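Prenitz Community Kitchen: progress report to the Lonen Fund

April 6, 2020

This report covers the second half of the grant period for the steamed food program at the Prenitz hall kitchen. It follows the outline in the grant agreement: equipment, sessions, recipe work, spending and what is left to do.

Equipment

The old gas burner was taken out in September and the bench beside the sink was cleared for electric steaming. We had planned on one large commercial steamer. The quote from Brarkow came in well over the line in the budget, and the hall wiring would have needed an upgrade as well, so with the Fund's agreement we bought small electric units instead. They can be run on the existing circuits as long as the urn is off. A label to that effect is now on the switchboard.

Cupboard space is still short. The steamer tiers are stored at Haddadin Street between sessions and brought over by car.

Sessions

We ran 32 sessions against a target of 30 written into the agreement. Total attendance was 300, counting people who came more than once. The number of separate households was 154. Evening sessions filled faster than morning ones, and if the program is renewed we would move two of the morning slots.

All sessions stopped in the middle of March when the hall closed. The remaining flour has been passed on to the food pantry, and the yeast is in the freezer.

Recipe work

Most of the recipe work went into filled buns. The first batches spread sideways and lost their pleats. We cut the water in the dough, shortened the second rise and asked people to pinch the top harder than feels necessary. Buns are now plated with space between them, three to a round plate, because they stick and tear if they touch.
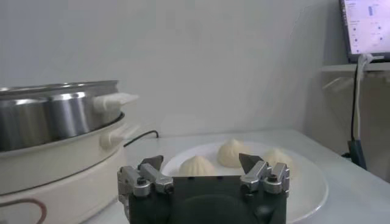 One participant wrote on the feedback sheet that the pleating was the part she had to practise at home, and that the printed steps went too fast between rolling out the circle and closing the top. She asked for two more drawings at that point. Several others said much the same. The drawings have been done and will go into the next printing of the recipe booklet.

The booklet now has a plain bun, a pork filling and a cabbage and mushroom filling. A sweet bean version was tried and left out for now, as the filling leaked.

Spending

Equipment and ingredients came in under budget. Printing went over by 63 dollars, all of it colour pages. We ask that the unspent ingredients money be carried forward until the hall reopens.

Still to do

The final four sessions, the second printing of the booklet, and the handover of the equipment list to the hall. We will send new dates once we have them from the hall office.

Contact the kitchen office | © Prenitz Community Kitchen | Back to top

2 comments | 5 shares

Recent reports
Lonen Fund: first half report, steamed food program
Hall kitchen wiring and bench work
Haddadin Street storage: access and keys
Recipe booklet, first printing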